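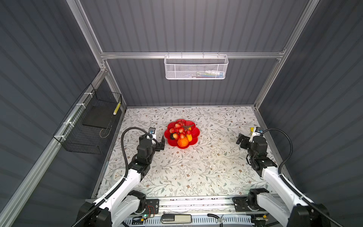 Fruit sorters and table setters wanted for October

Hi, I'm Uzma Talpur, and I look after the props and tabletops at Danuter. I'm after 6 people to come in for a few weeks and spend their days with pretend fruit, plates and patterned table coverings. If you were the kid who kept rearranging the bowl on your nan's sideboard, please read on!

The work is small, careful and a bit repetitive. You set up a plate of artificial fruit – grapes, an orange or a persimmon, something long and yellow – on a table surface with a floral pattern, then it all gets taken off, put back and changed around. The red plate with the wavy edge is my favourite colour to work with, but we go through a lot of crockery. Each layout has a card, and you follow the card. If the card says the grapes go at the back, they go at the back, even if you reckon they'd look nicer at the front (I've had this argument with myself plenty of times).

Between layouts there's tidying. Small bits go in the hanging baskets, fruit gets a wipe, leaves get untangled, and the cover is smoothed out before the next round. You'll also fill in a short log, so legible handwriting would be lovely.

You don't need any experience. I've had florists, a retired pastry cook and a couple of uni students, and they were all terrific. What I do need is someone who can stand for a fair while, tell grey from olive without squinting, and stay cheerful on the fortieth plate of grapes. If you've ever dressed a shop window or plated up for a big family lunch, mention it.

The practical stuff: shifts start at 8 in the morning and finish by early afternoon, with a proper sit-down break. Pay is $43 an hour, and there's a $400 bonus if you stay through to the end. We're on the ground floor of the Flistmont building, round the side past the bike racks. Parking is a pain before nine, so the bus is the better bet. Flat, closed shoes please, and leave dangly bracelets at home – they catch on the leaves.

To apply, send a few lines about yourself to me or to Joscha Wegener, who does the rosters. No formal resume needed, but do tell us which weeks you're free and whether you'd like to share a shift with a friend. We'll ring you for a quick chat and then have you in for a paid trial morning.

Applications close at 5 pm on the last working day before October.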